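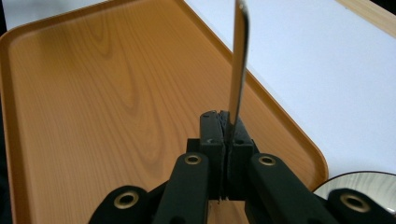

手首カメラの視点。銀色の細い柄を指先で縦に挟んだところ、奥は木目柄のトレー

データ置き場 > 卓上作業 > Jatard > README

Jatard(食器とトレーの手持ちグリッパーデータ)

Jatardは、テーブルの上の食器を手持ちグリッパーでつかんで、動かして、置く、というのをひたすら集めたデータです。全部で407エピソード。収録はUrnbergの作業部屋で、机に向かって自分たちの手でやりました。ロボットを遠隔で動かしたデータは混ぜていません。

書いているのは私、Genowefa Stępieńです。収録の段取りとラベルの整理を担当しました。「私」と書いてあるところは私の意見、「うちでは」と書いてあるところはチームで決めたことだと思って読んでください。(途中で面倒になって混ざっているかもしれません。すみません!)

今のバージョンは2です。前の版を使っていた人は、最後のほうの変更点を先に読んだほうが早いです。

なぜ集めたか

もともとはコップや箱みたいな、つかむところがはっきりした物ばかり学習させていたんです。それはそれでうまくいっていたんですが、スプーンやフォークになったとたん、ぜんぜんだめでした。平らに寝ていて、細くて、光る。指がトレーの底に当たる前に止まってしまうか、逆に押しつけすぎてトレーごとずらすか、そのどちらかばっかり。

それで、薄い物と細い物だけに絞って、人がどうやってつまみ上げているのかをちゃんと集めよう、という話になりました。言い出したのはUnai Figueroaで、「コップはもう見飽きた」と言ってました。私も見飽きてました。

何が入っているか

中心はカトラリーです。金属のものが多く、柄の形は細いのも幅広なのもあります。ほかに浅い皿、縁のある丸い器、トレーそのものを少し回して向きを直す動作も入っています。トレーは木目がプリントされたもので、反射の少ないところと、縁のてかりが強いところが同じ映像に入ることがよくあります。机は白い天板です。

動作はだいたい次の流れのどれかになっています。

つまむ:平らに置いてある物の柄に指を寄せて閉じ、持ち上げるまで。
移す:つまんだ物をトレーから机へ、または机からトレーへ。
向きを直す:持ったまま手首を回し、柄の向きをそろえて置く。
やり直す:つまみ損ねたあと、そのまま続けてもう一度つかみにいく。

最後の「やり直す」は、最初は捨てるつもりでした。でもMebrat Seyoumが学習を回してみたら、これを入れたほうが、滑らせたあとの復帰がずっと自然になるんです。なので残しました。きれいな手本だけ欲しい人はラベルのretryで外せます。

各エピソードの中身

映像は手首側のカメラだけです。机全体を見る固定カメラは置いていません。指先とその先の物が映る画角なので、グリッパーの腕は下のほうにずっと映り込みます。マスクはかけていません。ここを隠したい人は自分の前処理でやってください。うちでは隠さずに学習させています。指がどこにあるかを映像から読めるほうが、細い物では助かるようです。

映像と一緒に入っているのは、手先の位置と姿勢、指の開き具合、それから短い日本語の指示文です。指示文は「トレーの上のフォークを取って」みたいな、普段しゃべる調子で書きました。丁寧語とぞんざいな言い方が混ざっているのはわざとです。実際に頼む人の口調はそろわないので。

時刻は映像側の時計に合わせてあります。手先の姿勢のほうはあとから補間したものなので、急に動かしたところでは少しなめらかすぎるかもしれません。気になる人のために補間前の値も同じ場所に置いてあります。

集め方

グリッパーはHundettiと呼んでいる黒い手持ちのもので、左右の指が向かい合わせに動きます。握ると閉じる、ゆるめると開く、それだけ。軽いので長くやってもわりと平気ですが、細い柄をつまむときはどうしても力が入って、夕方になると手のひらが痛いです。痛くなったら交代、という決まりにしました。

始める前に毎回やるのは、指を全部開いて全部閉じるのと、机の角に手先を当てて原点を合わせるのと、試しに一回つまんでみること。原点合わせを忘れたまま録ってしまった分は、あとから直そうとせずに録り直しました。直せそうに見えるんですけど、微妙にずれるんですよ……。

つまみ方については、収録する人にこうお願いしました。

・柄の真ん中あたりを狙う。先のほうや曲がっているところは、指示文でそう頼まれたときだけ。
・指は柄の両側から寄せる。片側で押して寄せるのはなし。
・閉じきってから一呼吸おいて持ち上げる。
・落としたら慌てずに、そのまま続ける。止めるボタンはつかみ直しが終わってから。
・空いているほうの手は映らないところへ。

「一呼吸おく」は特にしつこく言いました。人間は閉じながら持ち上げるのが普通で、放っておくと全員そうなります。でもそれだと閉じ終わりのタイミングが学習側から見えにくくて、つかみきる前に手が上がる癖がつきます。Fuad Woldemariamは最後までこれが苦手で、彼のエピソードはちょっとせっかちです。収録者の番号で分けられるので、比べてみると面白いですよ。

物の置き方は毎回変えています。並べる人とつかむ人は別にして、つかむ人は準備中は後ろを向いていました。自分で並べると、どうしても自分が取りやすい角度に置いちゃうんですよね。

ラベル

成功か失敗かは、録った本人とは別の人が映像を見て付けました。成功の条件は、指示された物を持ち上げて、指示された場所に置いて、指を開くところまで。置いたあとに物が少し転がったくらいは成功にしています。トレーが大きくずれたときは失敗です。

このうち100エピソードには、接触の瞬間の細かいラベルも付いています。指が物に触れた時点、閉じ終わった時点、机やトレーから離れた時点、置いた時点。全部手作業で、Lucrezia Negriがほとんど一人でやってくれました。金属が光って触れた瞬間がわからないときは、無理に決めずにunclearにしてあります。unclearを失敗扱いにしないでくださいね! 見えないだけです。

分け方

評価用に45エピソードを取り分けてあります。ここに出てくる食器は学習側には出てきません。残りが学習用です。学習用から自分で検証用を切り出すときは、エピソード単位でばらばらに混ぜるより、収録の回ごとに分けるのをおすすめします。同じ回の中では光の当たり方がほとんど同じなので、混ぜると数字が良く見えすぎます。うちは最初にこれをやって、一週間くらい浮かれていました。

読み込み方

読み込みにはMwakalingaを使っています。うちで書いた小さなローダーで、フォルダを指定すると映像と姿勢をそろえて返してくれます。使わなくても、中身は普通の動画と表なので、自分のコードで読めるはずです。ひとつだけ注意、指の開き具合は0が全閉です。逆だと思って学習させると、ものすごく自信たっぷりに何もつかまないモデルができます。Unaiが作りました。

苦手なところ、足りないところ

まず、机が一種類しかありません。白い天板のほかは知らないデータなので、濃い色の机や模様のあるクロスでどうなるかは保証できません。トレーも木目柄に偏っています。木目の濃い線と細い柄を見間違えるケースが評価で出ていて、これはたぶんデータのせいです。

照明も部屋の明かりだけです。柄の片側だけが強く光る映像が多く、反対側から光が当たった例は少なめ。直射日光の入る台所みたいな環境は入っていません。

それから、収録した人が全員右利きです。左手で持った例はありません。左右反転で増やす手もありますが、手先の姿勢も一緒に反転させるのを忘れずに。

力の値も入っていません。どのくらい強く握っているかは指の開き具合から想像するしかなくて、硬い金属だとほとんど差が出ません。壊れやすい物に使いたい人には向かないと思います。

使っていいこと、やめてほしいこと

つかみ動作の学習、映像からの接触検出、指示文と動作の対応づけあたりは、どんどん使ってください。人の動きの癖から個人を当てるような使い方はやめてください。収録者の番号は、データの偏りを調べるために付けています。音声は録っていません。顔が映っていないかは全部見て確認しましたが、もし見つけたら教えてもらえると助かります。すぐ外します。

変更点(前の版から)

・やり直しのエピソードを足して、retryラベルを付けました。
・原点がずれていた回を録り直したものに差し替えました。
・指示文の誤字を直しました。「皿」と「血」の打ち間違いがひとつあって、だいぶ怖い指示になっていました。
・接触ラベルにunclearを追加しました。

次は10月に、机を替えて追加収録をする予定です。濃い色の天板と、できれば左利きの人。やってみたい人がいたらMebratに声をかけてください。つまみ方の練習からで大丈夫です。

困ったとき

姿勢や時刻のずれはMebrat、ローダーはUnai、接触ラベルはLucreziaへ。どれかわからなければ私に投げてください。報告のときはエピソードの名前と、何秒あたりかを書いてもらえるとすぐ見に行けます。

最終更新:5月26日(火) Genowefa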